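Trestbridge lab adds simulated kitchen runs to its training set

TRESTBRIDGE, June 18, 2025 — A small robotics group at Kratochvíl has begun collecting kitchen examples in simulation for a learning system that is meant to pick up and put away everyday things. The work is part of a project named Trodavden, which until this spring relied only on recordings made with a real arm in the company's workshop in Clerkton.

Each example is one run of a short task on a rendered countertop. A person steers the arm from a desk with a hand controller, and the software saves the motion of every joint along with what the simulated cameras see. The runs are then sorted, trimmed and added to the set that the system learns from.

Anežka Ďurica, who leads the collection work, said the counter is laid out with a mix of cutlery, food and odds and ends so that the system does not come to expect a tidy surface. A knife may lie next to a cup in one layout and well away from it in another.

"We want it to deal with things that are in the way," Ďurica said. "If every run has one object in the middle of a clean counter, you get a system that works on a clean counter."

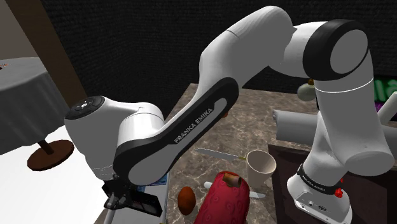
Operators work in blocks of 18 runs and then take a break. Ďurica said tired people steer in a recognizable way, with long pauses before closing the gripper and a lot of small corrections afterward. Such runs are not thrown out, but they are labeled, and the team can choose later whether to train with them.

Failed attempts are kept too. A dropped object gets its own label, and so does a grasp that closes on nothing. In the first batch, 69 runs were marked as failures of one sort or another. The group has not decided how much use to make of them. One plan is to have the system learn to tell a good grasp from a bad one before it learns to carry anything.

The rooms around the counter also change between batches. Walls, floors and furniture are drawn from a library the group put together over the winter, and the lighting is set anew each time. Cameras are moved as well, so the arm may block part of the counter in one view and leave it open in another. According to the project's notes, early versions of the system leaned too heavily on the background and did poorly once a wall changed color.

Simulation has made the work faster. Resetting the real counter in Clerkton took a helper several minutes, and the rendered one is put back with a key press. An operator can finish nearly 80 usable runs in a working day. The drawback is contact. Soft things do not give way under the fingers as they should, and thin handles lying flat on a counter are harder to lift in the software than they are in the workshop.

For that reason the group will go on recording with the real arm, though in smaller numbers. Those recordings will be used mostly for checking. A system trained on the simulated runs is given the same tasks in Clerkton, and the results decide which tasks need more examples. 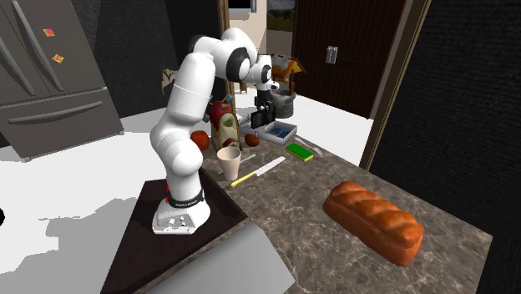
Marek Murín is less sure that the layouts are varied enough. He said that a real kitchen counter has crumbs, puddles and plastic bags on it, and that he would like to see some of those before anyone talks about homes. He also asked for more left-handed operators — the present ones, he said, nearly always come at a cup from the same side.

Ďurica said both points were fair. Liquids are out of reach for the current software, she said, but bags are being tried, and two left-handed operators start in the next round.

The group plans to share part of the set with outside labs once the labels have been checked by a second person. That check is 70 percent done.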